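2019-06-08

# Kaewkla Print Fair Settles In for the Summer on Pridudine Street

After a long, rainy May that had everybody in town a little stir-crazy, the Kaewkla Print Fair is open again in the old market hall on Pridudine Street, and it is good to have it back. The fair runs for 12 days this year and brings together 236 prints – woodcuts, linocuts, etchings and a handful of very large monotypes that had to come in through the loading doors.

Admission is free, as it has always been, and the tea counter at the back is open whenever the hall is.

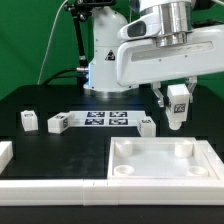 ## A first big show for Sơn Khúc

The long wall goes to Sơn Khúc, who learned woodcut from an aunt and has been carving river scenes ever since. The series is called "Plesia," after the ferry landing where most of the sketches were made, and it takes you from early morning fog right through to the lamps coming on at night.

"I kept thinking I was finished, and then the river would do something new," Khúc told visitors at the opening, laughing, and then went on to talk very happily about ink for quite a while. Small prints from the series start at $300, and the big six-panel piece near the stairs is priced at $3000.

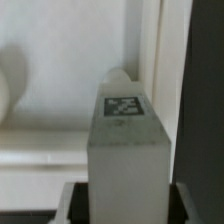 Khúc will also be printing at the hall every afternoon while the fair is on, and anyone who would like to pull a proof is welcome to step up and try. Wear something you don't mind getting ink on! Children can join in too, with a grown-up beside them.

Miro, the little frame shop next door, is staying open late for the length of the fair and will mat any print bought in the hall at half price. Bring your receipt – they do ask for it – and leave yourself some time, as the line was out to the sidewalk on opening night and everyone in it seemed to be in the mood to chat.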